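What Happens to the Packing Bench? My Project Report on Automation at Work

For my project I picked automation at a workplace, mostly because everybody in my course seemed to be writing about self-driving cars and I wanted something I could go and stand next to. I ended up at Drenberg, a small company that makes up first aid kits and maintenance kits for other businesses. They're in the Tisthorpe industrial estate, two buses from my place, and they let me hang around the packing area for 3 weeks in September and ask everyone a lot of questions (sorry, everyone).

My question was pretty simple. When a robot arm starts doing part of somebody's job, what does that person do all day? I'd read plenty of articles that said either "the jobs are all going" or "the jobs are getting better", and neither sort had talked much to the people with the jobs.

How the work used to go

Before the arm, kitting was all done by hand at long benches. You had a printed list, a row of tubs behind you, and a kit bag in front of you. You read the list, turned around, grabbed the gauze, turned back, put it in, turned around again. The packers call this "the twist" and they all have opinions about it. One woman who's been there longer than the roof (her words) showed me how she'd worked out a way to stand side-on so her back didn't go by lunchtime.

The refill work was the other half. Stock arrives in mixed cartons and has to be sorted into the right tubs before anybody can pack anything. It's dull, it's fiddly, and it used to go to whoever was newest. That sorting is what the company decided to try out on a robot first, and it's the bit I spent most of my time watching.

What the arm does

The arm picks up one item at a time and sorts it into bins. It's not fast! I was expecting a car-factory sort of thing with sparks, and it's a lot closer to watching somebody do a jigsaw. Dressings and masks are the main thing it handles, and the flat light stuff is harder than you'd think, since a sachet can fold or slide when you pinch it. On my second day I sat on an upturned crate with my notebook and wrote down everything the operator said while she was working with it, and most of it was her talking to the arm like it was a slow dog.
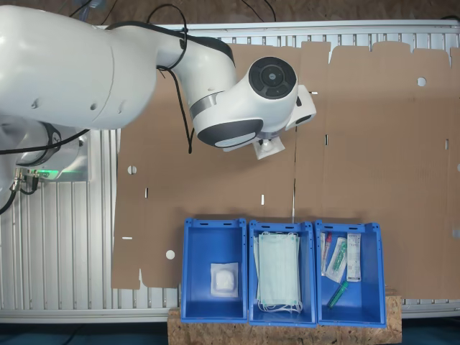 She told me the job title on her payslip hadn't changed, but the job had. She used to sort by feel and hardly think about it. Now she has to think ahead for a machine: is this packet shiny, will it stick to the one under it, is the bin in the spot where the arm expects it to be? She said she goes home less sore and more tired in the head. I wrote that down twice because I liked it so much, and then three other people told me nearly the same thing in their own way.

The survey

I handed out a paper survey to the whole site, including the warehouse and the office, and got 53 back, which I was very happy with (the biscuits next to the return box may have helped). It had short questions about tiredness, boredom, training and whether people were worried about their jobs.

I won't put every table in here as they're in the appendix, but the main things were:

People who work beside the arm were less worried about losing their job than people who don't. I didn't expect that at all. I think when you've seen it miss the same packet over and over, it's harder to be scared of it.

The office was the most excited about the robot and the least able to say what it did.

Training was the biggest complaint by a mile. People had been given a safety talk and a binder. The binder has 224 pages and I didn't meet anybody who'd got past the emergency stop section.

Older packers were more annoyed about noise and space than about the robot itself. The new setup took the corner where the kettle used to be, and the kettle came up in the survey more than wages did.

The second line: maintenance kits

The other thing they're trying is tools and hardware. Brunside, one of their customers, orders maintenance kits with all sorts of odd-shaped stuff in them, and that's a whole other problem. A box of masks is at least all masks. With the maintenance kits you might have something long with a handle, then something boxy, then something with a cord on it that wants to tangle around everything else in the tub.

The operators split the work up themselves on this one, and I reckon that's the most interesting thing I found. Management's plan was that the arm would do the lot. What the crew settled on is that the arm takes whatever it can get a good grip on and a person takes the awkward stuff. They swap items between the two lists whenever they feel like it. Nothing's written down apart from a sheet of paper taped to a locker, and it works better than the plan did.

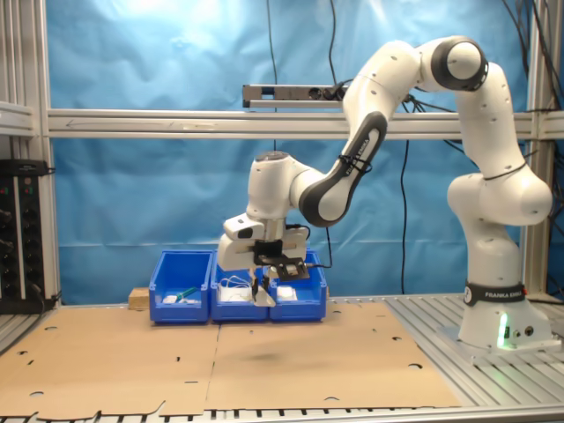
The arm with its gripper down in the middle of the three bins.

Cords are the thing everybody brings up. A person picking up a coiled cord tucks the loose end under a thumb without noticing. One of the guys on that line had never thought about his thumb until he had to explain to an engineer why his way worked. He was pretty chuffed about it, and he's now the one they call over when a new item comes in. He hasn't had a raise for that, and he mentioned it to me more than once.

What the numbers say

The company let me see the sorting log for my time there. Between the two lines the arm handled 3,123 items. I can't compare that fairly with the old way, as nobody kept a log when it was all done by hand, and I'd be making things up if I said it was quicker or slower. The supervisor thinks it's slower per item but that it frees up a person to do something else in the meantime. The packers mostly agreed with that, although a couple of them said the "something else" is usually tidying up after the arm.

No one has been let go. Two people moved across to checking finished kits, and one of them loves it and one of them wants her old bench back. I asked the supervisor if he could promise it would stay that way and he said no, he couldn't, and I respected that more than if he'd said yes.

Things I'd do differently

I'd ask for the log before September so there was something to compare with. I'd also leave the night crew more time. I only got to them once, I was half asleep, and my notes from that visit are mostly about a vending machine.

I also wish I'd read the Vahidi training module first. It's what the operators get after the safety talk, and I didn't know it existed until my last few days there. Half the words people were using at me come straight from it -- "handover", "recovery", "teach point" -- and I'd been nodding along the whole time.

If I were Drenberg I'd put an operator in charge of rewriting that binder, pay the thumb guy properly, and find a new spot for the kettle. I told the supervisor all of this when I dropped off my draft, and he's asked for a copy of the survey tables to take to his own boss.

Submitted 24/10/2024. Survey form and tables are in the appendix.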